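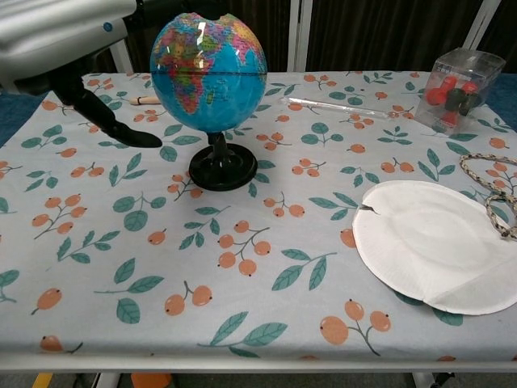
Wonen Berry Sprig Tablecloth
Pale gray-blue with peach-orange berries and teal-green leaves
Item no. 512
Sold by Rirent Home & Table

In stock

We have carried a fair number of printed tablecloths over the years, and the Berry Sprig is the one we keep being asked to bring back. It has a soft gray-blue background, somewhere between a cloudy morning and an old enamel pitcher, and over that runs a repeating pattern of berry clusters in peachy orange on thin brown stems, with slender sprigs of teal-green leaves in between. It is a cheerful cloth without being a loud one. You can put it on in November when the light goes early and the room feels warmer for it, and it still looks right when the windows are open in spring.

What we like best (and we have lived with this one at home, so please forgive us if we go on a bit) is how well it gets along with everything else. An everyday table is hardly ever set the way it is in a magazine. There's a globe out because somebody had a geography question, a paper plate left over from lunch, a box of game pieces waiting for the next round, a bit of braided rope. On a plain white cloth that sort of thing can look like a mess. On the Berry Sprig it looks like people live there, and strong colors like the bright blue oceans on a little desktop globe are lovely against the quieter blue underneath.

The Berry Sprig is made for us by Wonen, who also make our Parsons table runners and the seat pads that go with them. The pattern was drawn as a repeat that runs evenly in both directions, so there is no single motif you have to center and no border that has to line up with the edge of your table. Shift it a few inches one way or the other to get the drop you want and the pattern won't give you away.

Sizes

Small, 52 x 52 inches: for card tables, craft tables and little kitchen tables for two.
Medium, 52 x 70 inches: for most tables that seat four.
Large, 60 x 84 inches: seats six with a nice drop on every side.
Extra large, 60 x 104 inches: for eight, or for a shorter table where you like the cloth to hang long.

If you are between sizes, measure the top of your table and add twelve inches to the length and twelve to the width. That gives you a six-inch drop all around, enough to look finished and short enough that it won't end up in anybody's lap. For a more formal table, go up to ten inches on each side. For a table that gets used for schoolwork, games and projects we would stay on the short side, as a long overhang does tend to get tugged by children and climbed by cats.

Fabric and finish

The cloth is a cotton and polyester blend in a medium weight, printed on one side and hemmed on all four edges with mitered corners. It has enough body to lie flat after a quick smoothing with your hands, and it doesn't skate around on a polished top the way the very thin ones do. The surface has no coating on it. If you would rather have a wipe-clean cloth, take a look at our Cillix range, which comes in a similar blue but in plainer patterns.

Because the weave is smooth, small things stand up on it nicely. Cups, candlesticks and bud vases all sit level, and you can write a letter on it if you slip a magazine under the page.

Washing and care

Machine wash warm with similar colors. We recommend washing it once by itself before the first use, mostly to soften it up.
Use a mild detergent and no bleach.
Tumble dry low, or hang it over a line and give it a good shake while it is still damp. We are firm believers in the shake.
Iron on medium from the back if you want it crisp. Ours rarely sees the iron.
Treat berry, wine and tomato stains with cold water as soon as you can and wash as usual.
Expect up to three percent shrinkage in length. The sizes listed here are before washing.

For crayon and marker, which we get more letters about than anything else, lay the spot face down on a paper towel, dab the back with a little dish soap and let it rest for half an hour before washing. Washable marker generally comes out. Permanent marker is, well, permanent, and we would gently suggest moving the vase over it.

Prices

Small, $24
Medium, $31
Large, $39
Extra large, $46

Matching napkins come in a set of four, with the berries printed a size smaller, for $18. The order number for the napkins is 307. Seat pads in the plain teal that matches the leaves are sold singly under number 372, and they tie at the back with cotton tape.

Shipping and returns

Orders leave our warehouse within two working days. The cloth is folded in paper, so it will arrive with creases from the folding — a wash takes care of them, and so does a night spread out on the table if you are patient. Unwashed cloths can come back to us within 30 days for a refund or a different size. Please do try it on the table before you wash it! Most of the exchanges we handle are simply for the next size up.

Questions we hear a lot

Can I use it outdoors? Yes, on a dry day, though we'd bring it in at night. Long spells in strong sun will fade the peach first and the blue a good while after.

Will it fit a round table? The square one works well on a round table up to 40 inches across, with the corners hanging down in points. We don't make a round cloth in this pattern at present, but enough of you have written in that we have passed the idea along to Wonen.

Should I use a pad underneath? With hot dishes, please do, or use a good thick trivet. The fabric by itself won't protect the finish of a wood table from heat.

Is the print the same as the last one? The drawing is the same. The blue in this run is a touch grayer than before, so if you are matching napkins you already own, send for a free swatch first and hold the two together in daylight.

How many are there? This run is 1000 cloths across all four sizes. The large usually goes first.

Page updated 2022-11-18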